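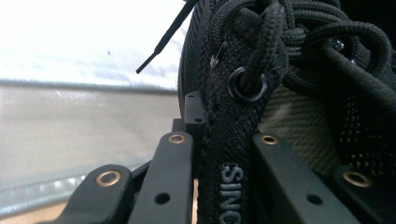 Shoes by the front door: how I finally got on top of them

There are four of us in this house and every one of us owns black runners. You can imagine the mornings! For years they lived in a heap on the mat, laces knotted through each other, and somebody always left for school or work in a foul mood and one wrong shoe. So, a few things I've picked up, mostly by getting it wrong first.

Loosen before you store. I used to rip mine off by the heel with the bow still done up, and I went through backs at a shocking rate. Now I undo the laces down a couple of eyelets, pull the tongue forward and let the shoe air overnight before it goes anywhere near a shelf. If they've been through a puddle, stuff them with newspaper and swap it for fresh after an hour or two.

Tuck the laces in. Dangling ends catch on wire racks, on the dog, on the shoe next door. I coil mine loosely and drop them inside on top of the tongue. Thick braided ones are a bit springy and won't stay put, so I pop a rubber band round the coil (the ones off the broccoli are perfect).

Check the tips while you're at it. Once the little plastic end goes, the lace frays in no time. A dab of clear nail polish will hold it for a few weeks, or you can wind a bit of sticky tape round it nice and tight.
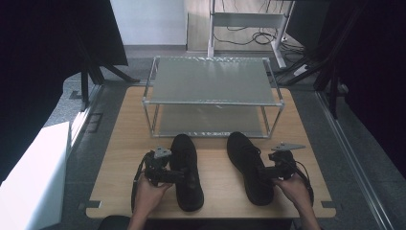
Bernice Fiadzo
Home and laundry columnist

Now, racks. I'm a big fan of a small two-tier metal one. You can wipe it down in a minute, and grit doesn't get ground into it the way it did with my old cane thing. Before you load it up, take everything off and give both shelves a going-over with warm water and a squirt of dish liquid, then dry them properly with an old tea towel.

I sort the pairs on a table first, side by side, so I can see straight away if I've got two lefts. My neighbour Esi puts hers away one heel in, one toe in, and she swears she fits an extra pair per shelf that way. I tried it, and it does work with the kids' sizes, less so with my husband's enormous boats.

Heavy or muddy pairs go on the bottom, everyday ones up top where you can grab them. Anything that hasn't been worn since April goes in a box in the wardrobe, or off to the op shop if it's still in decent nick. And measure your hallway before you buy! Mine has a gap of 50 cm beside the door, and the first rack I brought home was 57. It's in the garage now, full of paint tins.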